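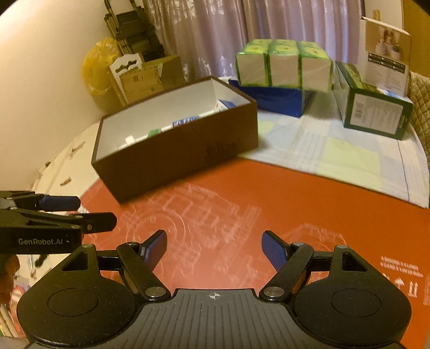

Both grippers at the table, the near one's jaws open, with the brown box and the other packages set out.

Hand-Held Gripper Sessions: Table Checklist With Comments
Jolteo, Prirville workroom
Reviewed 29/03/2021

Please go through this list before every session, even if you ran one yesterday and the table looks just the way you left it. I have added comments under most of the items, some from my own walk-through and some from things people have told me over the winter. They got a bit longer than I planned, so thank you for your patience, and do write your own in the margin.

PART A: THE GRIPPERS

A1. Pivot pins seated, none standing proud. OK
Look at the big silver pins at the bottom of the arms and then the smaller ones higher up. If you can turn one with your fingertips, set that gripper aside and put a tag on it.

A2. Finger pads clean and firmly attached. OK, SEE COMMENT
The textured blue faces pick up lint and bits of tape glue. Wipe them with a barely damp cloth and let them air dry. Please don't use the solvent from the Momine kit; we lost a pair of pads to it in February and I would hate to lose another.

A3. Jaws open and close fully without sticking. OK
Twenty slow cycles on each gripper, please. I know it feels like a lot when you are eager to get going, but a sticky linkage will often behave nicely for the first few and then start to drag.

A4. Target mark on the center plate clean and readable. OK
A soft dry cloth is plenty. No fingernails.

A5. Fingers kept clear of the linkage arms. REMIND EVERYONE
The openings in the brackets are just the right size to tempt a fingertip. Hold the gripper by its grip only, and if something gets stuck between the arms, put the whole thing down first and then fish it out.

PART B: THE TABLE

B1. Cloths lie flat and nothing hangs where a knee could catch it. OK
We work on covered tables because the packages slide less, and I'm all for it, but a cloth is also a very good way to pull everything onto the floor at once. Smooth it out from the middle and tuck in any long side.

B2. Open boxes stand steady. NEEDS ATTENTION
An open-topped box should have its whole base supported by whatever is under it. The brown one has a corner out over the orange-red surface, so press lightly on each corner before you start reaching into it. If it rocks, move it.

B3. Stacks no more than two high. OK
One item resting on another is fine. My own preference is for the wider one to go underneath. Bundles in plastic wrap are slippery, so if one sticks out past the box it's sitting on, slide it back in.

B4. Upright cartons checked for tipping. OK, SEE COMMENT
Tall, narrow cartons are the ones that go over when a sleeve brushes past. Stand them toward the back and reach for them from the front. Anything heavier than 70 grams that has to stand on end goes directly on the table.

B5. Handling symbols respected. OK
If a package has arrows pointing up, it stays that way up, and that goes for empty packages too. It's a good habit, and it saves arguments.

PART C: THE PEOPLE

C1. At least 60 cm between two people working at the same table. OK
With two grippers in use you do need elbow room. Agree out loud who goes first into a shared box, and wait until the other gripper is out again.

C2. Sleeves, bracelets and lanyards tucked away. OK

C3. Break taken on time. NEEDS ATTENTION
The Gulyás session sheet allows over 20 minutes at a stretch, but my own wrist starts complaining well before that! Please stop when yours does.

C4. Bags, folding furniture and loose cartons kept out of the walkway. OK
Take a quick look behind the table as well as in front of it.

If you answered "needs attention" to anything, fix it or tag it, then write it in the log under sheet 158. Unsigned sheets will come back to you with a friendly note.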